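Home Checklists Kitchen Workroom Garage Contact

Wooden Worktops and Benches: Our Yearly Safety Checklist, With Comments

I go through this list every January, when the heating has been on for weeks and the wood has had time to shrink. It covers butcher-block tops, shop benches and the old farmhouse kind of table. Take your time over it, have a flashlight and a soft cloth handy, and put the kettle on first -- you'll be on your knees for part of it.

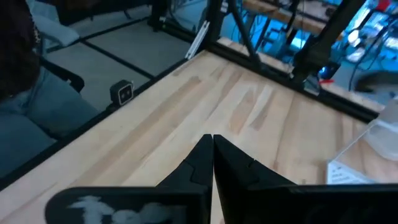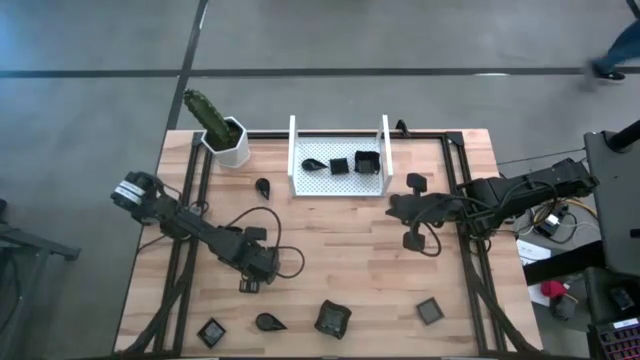
Pale butcher-block, the sort of top most of these checks were written for.

1. Surface
[ ] Run the cloth slowly along the grain, then across it. Wherever it snags there is a splinter waiting for somebody's forearm.
[ ] Look for raised grain near sinks and plant pots.
Comment: My own kitchen top (a Closik, bought secondhand and much loved) had one rough patch as long as my hand. A light sanding and two coats of oil took care of it, and I was sorry I'd put up with it for so long.

2. Glue lines
[ ] Shine the flashlight low across the boards and look for gaps.
[ ] Press down on either side of any gap. If the boards move separately, stop using that section for heavy work.
Comment: Hairline gaps that close up again by summer don't worry me. One on the Tralon bench in the workroom did not close, so it's marked "repair" this year and I've moved the vise to the other end.

3. Legs and fasteners
[ ] Tighten every bolt by hand, then a quarter turn with the wrench.
[ ] Rock the table from each corner in turn.
[ ] Check feet for cracks and missing pads.
Comment: PASS on the kitchen table, PASS on the potting table, and a grumbling PASS on the Tralon, which needed four new washers before it would sit still.

4. Load
[ ] Find the maker's weight limit and write it underneath in pencil.
[ ] Add up what really lives on the top, including the things you have stopped noticing.
Comment: The potting table is rated for 183 pounds. With the soil bags and the big crock I got to 122, so there is room to spare, though I'd still keep the heavy things over the legs.

5. Edges and corners
[ ] Feel for sharp arrises, especially at a small child's head height.
[ ] Make sure nothing heavy is sitting where a passing hip could catch it.
Comment: Felt corners from Prumov held up well on two tables and fell off the third. I've stuck them back on with better glue and will look again in spring.

6. Oils and rags
[ ] Lay oily rags flat outdoors to dry, away from the house. Never ball them up in the trash.
[ ] Check that lids on finish cans are tight.
Comment: Please don't skip this one, even if you skip all the others!

Next check: the Tralon glue line, again in March.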